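22/03/2020 — Calden notebook, frontend

Finally got the Granden parts list running on a proper store and I'm so pleased with it! The old version passed the selected item down through eight components, and half of them only touched it to hand it on. Now the list and the detail panel both subscribe to the same writable store and the whole thing is 3 files.

Best bit: derived stores. The filter box used to re-sort all 700 rows on every keypress. I moved the filter into a derived store, put a short debounce in front, and typing feels instant on the Fallum laptop (the slow one).

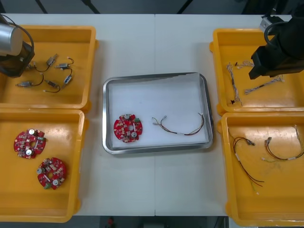
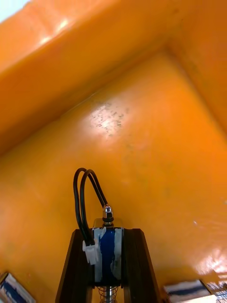 Top: yellow bins and steel tray on the white table. Bottom: inside of an orange bin, corner and floor.

Two bugs left. The detail panel keeps its old subscription after you switch tabs — I was calling subscribe by hand and never unsubscribing, so swap to the $ prefix there too. And the Phetsri build still complains about a missing key in the each block. Add (item.id) and try again.

Want to try next: saving the filter to localStorage from inside a custom store. Should be a tiny wrapper, set and update plus one write. Can't wait to rip out the old event bus after that.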